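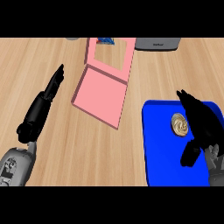

In praise of the posted parcel

By Viktória Kocsis

I got a jar of quince paste in the mail last February and I've been going on about it ever since. It came from Lilla Orbán, my old neighbour in Vullwood, wrapped in a tea towel and a week's worth of the local paper, and I read every scrap of that paper before I opened the jar. A lost cockatiel, a fight over the pool hours, bowls results. Wonderful!

We've got so used to parcels being things we ordered ourselves. You know what's in them, you know when they'll land, you've probably tracked the van down your own street. I'm as guilty as anyone. But a parcel somebody packed for you at their kitchen table is a different animal, and I think we should all be sending far more of them.

They don't have to be fancy. Tarcísio Sampaio, who I worked with for 7 years, used to post me seeds in old pay envelopes with the planting times scribbled on the back (half of them wrong for my climate, and I planted them anyway). My uncle sent socks. I still have a cassette that went through the mail twice because we'd moved.

Yes, postage has gone up. It cost me 27 dollars to send a fruitcake to my cousin in Noltitz, and the cake itself was worth maybe half that. I'd do it again tomorrow. She rang me on the Sunday with her mouth full, and we talked until her tea went cold, which a text message has never once managed.

So have a look in the cupboard. There'll be a box in there, and some string, and a book you've finished with. Put in a note, even a short one. The post office near me shuts at five and there's usually a queue, so go after lunch.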